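In Defense of the Slow Hand

I spent most of last September learning to put things down. I had come to Hultwood to write a short piece about how robots are taught, and Poul Ásgeirsdóttir, who runs the demonstrations there, said I would write a better one if I gave her 16 sessions first. So I did (my knees have forgiven her, more or less), and I came away with an opinion I didn't have before, that we are in far too much of a hurry when we show a machine how to do something.

The work itself is humble. You hold a pair of grippers in your own two hands, you pick up some small ornament, you move it across a table, and you let go. Then you do it again, maybe 200 times before the week is out. My first attempts were brisk and, I thought, rather elegant. Poul watched a few of them back and asked me, very kindly, whether I was late for a train.

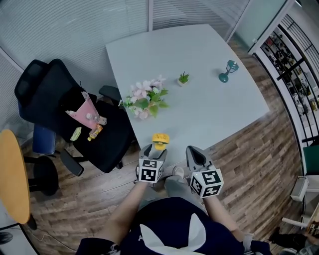
Why not simply drive the robot by remote control and record that? You can, and for heavy or awkward jobs you probably should, but most people move more naturally with the tool in their own hands, and they tire less quickly.

I'll grant the other side its due. Ingvar Brøndum, who swears by the remote rig at Vosten, told me over a very long lunch that a person with free arms will always cheat a little, reaching in ways the robot's arm never could, and that the joystick keeps you truthful. He has a point! I threw out 79 of my own demonstrations for more or less that reason, all elbows and twisting.

Still, I'd sooner teach someone to reach sensibly than teach them to be graceful with a joystick. My grandmother taught me to fold dough by standing next to me and doing it at half her usual speed, and I suspect it bored her terribly. I think of her whenever I hear a team boast about how many demonstrations they got through before lunch. Give me the person who stops above the table, opens the jaws a bit early, and waits a moment before closing them.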